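Last updated: April

4.3 Open day at Wenby: handling station

The demonstration was planned as a side activity to the main study and ended up giving us more usable material than the lab sessions. Wenby opened its doors at 10 am and visitors were let through in small groups, past the Zoltuletti stand (see 4.2) and on to the handling station at the far end. No booking. Consent forms at the door, signed on paper, entered later by Yip staff.

Each visitor got a short briefing, then a turn with the hand-held grippers. Task was the same for everyone: close on an object, lift clear of the table, hold, put down. No scoring on the day. We had a target of 1,000 attempts across all stations and finished with 3,457, which says a good deal about the queue and possibly somthing about the free sausages outside. Of the attempts logged, 35 were discarded for missing consent. Another 2 were duplicates.

Grip style varied more than expected. Adults tended to squeeze hard and early; kids went slower, and several re-set their fingers before lifting. Rounded objects with a glossy surface drew the most hesitation — visitors asked if they would break, or slip, or both. Staff were told not to coach. This was not always followed, as Section 6 discusses. Figure 7 has a small rounded object held between the foam-padded fingers, a little above the tabletop, with a second hand-held gripper to the left. 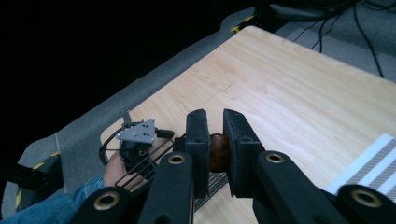 Figure 7. Handling station, Wenby open day. Brown rounded object held in the near gripper.

Traian Filip objected at the debrief that an open day rewards the confident: people who hang back never reach the table, and their grips are the ones a service robot will most need to learn from. He would sooner have half the attempts and a quiet hour set aside for anyone who doesn't fancy an audience. We think the point is fair. The age and handedness fields on the form don't capture it, and nothing in the log lets us recover it afterwards.

For the next visit two changes are proposed. First, a quiet session before the doors open, same objects, same briefing. Second, the Skenance logging sheet gets a field for whether the visitor watched someone else go first, as copying was obvious from mid-morning on and we have no way of separating it out. Colour coding of the object trays stays as is. Labour for the extra session is not costed yet.

Results by object type follow in 4.4. Attempts made after 3 pm are reported seperately, the station having been moved closer to the entrance over lunch.

Related items
Visitor consent at public robotics events: a short guide
Skenance logging sheet, revised fields
Zoltuletti stand: notes from the morning session
Programme for the next Wenby open day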